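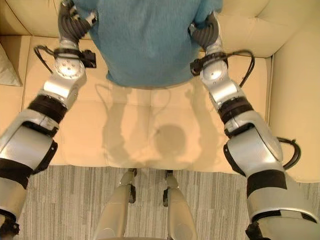 July 28, 2022

Up at 6 with a sore throat from last night, all of it my own fault. I told myself I'd go to the council meeting, sit in the back row and keep quiet, and by nine-thirty I was at the microphone with my notes upside down.

So, the Tratgate library branch. They want to cut it to three afternoons a week starting this fall and put the savings toward the parking deck. I knew it was on the agenda because Chiharu Katayama called me on Tuesday (she never calls, she texts, so I knew it was bad) and said the item had been moved up and tucked in behind a sewer easement. It was easy to miss. I went through the packet twice and still almost turned the page on it.

The room was packed when I got there. There are 80 seats and people were standing along the wall by the coat hooks, including two of the swim team moms and the man from the tire place who hates everything. He was on our side for once! Fifty-seven people had signed up to speak, and the clerk read out that number in a voice like she was announcing a death. They trimmed us to ninety seconds each. I had written four minutes.

Riaan Modise went early and was wonderful. He's been our council member for Ward 6 since the special election and I'll admit I didn't vote for him, I thought he was too young and too pleased with his shoes. But he left his seat and came around to speak from the floor with the rest of us, which I guess he's allowed to do, and he asked the budget director straight out what the three afternoons would save. She didn't have it with her. She said she would "circle back." I wrote that down and underlined it so hard the pen went through.

Then Rhun Rosser, who is chair this year and loves the gavel more than is good for a person, said the question was out of order. People booed. I booed a little. I haven't booed at anything since high school basketball and I have to say it felt great.

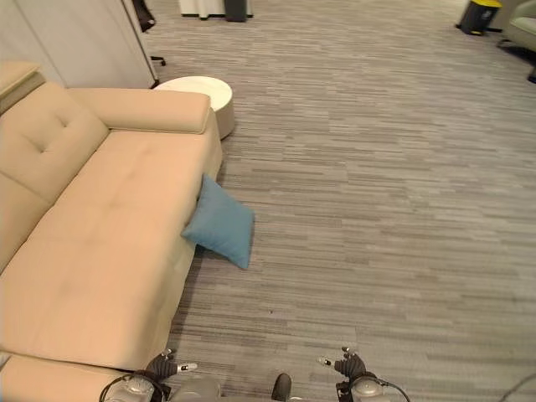
My turn came at nine-thirty or so and I don't remember much of it. I said something about the tax forms, how half of Ward 6 gets help with their tax forms at that front table every spring, and I said that if you work until five you'd never see the inside of the place again under this schedule. I forgot the whole part about the bus. The bus was my best part! The Plurwood line stops right in front of the branch and nowhere near the main library, so you'd have to transfer downtown and it takes 45 minutes each way. I practiced that in the shower and everything. Then the buzzer went and I said "well, anyway" and sat down.

Britt-Marie Sjöberg spoke right after me and of course she got the bus in, along with the date the branch opened and a quote from the old mayor. I was jealous for a minute and then just glad somebody said it.

No vote in the end. They tabled it to the next meeting - five to four, with Pak-hei Yang as the surprise yes. I'd had him down as a sure thing for the parking deck. Chiharu thinks he's looking at running for county and doesn't want this hanging around his neck, and I think maybe he just listened. We argued about it all the way to the car and then for a while next to the car.

Didn't get to bed until after midnight, then lay there giving the bus speech to the ceiling. It was very good. Very moving.

Today I've got to write all nine of them before I lose my nerve, and a separate nice one to Riaan with an apology in it that he won't know is an apology. Also need to find the letter from May where they promised no changes to branch hours this year. I know I kept it. It's either in the kitchen drawer or in the box with the Christmas cards, and I've already been through the drawer.

Tea with honey first. Chiharu is coming by at four with the petition sheets, and I should call Britt-Marie to see if she'll take the north side of the ward, she knows every dog on those streets.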